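Loss of Marker Tracking in a Two-Handed Scooping Task
Student project report, Girthorpe Robotics Laboratory
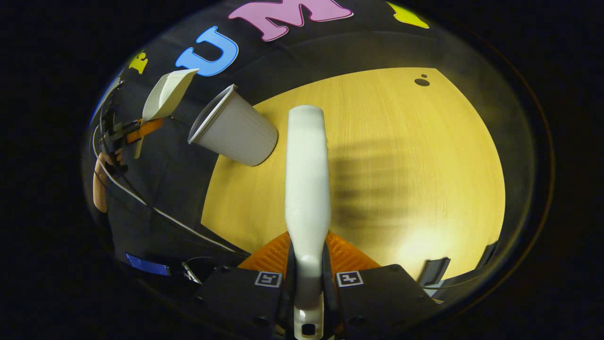 1. Background

The Dralledix project records people doing tabletop tasks with a pair of hand-held tools. One tool is a gripper and holds the cup. The other carries a plastic scoop. Finger opening is worked out from two square markers, one on each side of the gripper, and is later used as the grip command on the arm. Our group was given the cup and scoop task in September.

2. The fault

When the recordings were replayed on the arm, the cup was dropped during the scoop approach. The first replays were blamed on a weak grip, and we raised the closing force. The cup was then crushed at the rim in one run and dropped again in the next. The operator pressed the stop button both times. No one was hurt, but a finger pad came loose and had to be glued back on.

The logs showed that the arm had done what it was told. At frame 435 of the worst recording the opening value jumped from nearly closed to 90 percent open, stayed there for six frames, and came back.

3. Cause

The opening value is computed from the distance between the two markers. If one marker is lost, the script written by the Nørgaard group fills in the last opening seen with both markers in view. This is safe for short gaps. In our case the right marker was lost in a shadow, and the detector then accepted a false match farther out on the table. The script had no check on how far a marker could move between frames, so the false match was passed on as a real reading.

We repeated the test with the lamp moved to the other side of the table. The false match did not come back in more than 1,000 frames. With the lamp returned to its old place, it came back in the second recording.

4. Changes made

Any jump in opening larger than the fingers can physically make in one frame is now rejected. Rejected frames are written to the log -- the old script dropped this information. The arm also holds its last grip for up to 100 ms after a rejected reading and then stops. The closing force was set back to its first value.

5. Remaining problems

A slow drift in a marker position would still pass the check. The Dallarance controller accepts grip commands without comparing them to the measured finger position, and we did not have access to change that. Recordings made before the fix have not been screened and should not be replayed on the arm until they are.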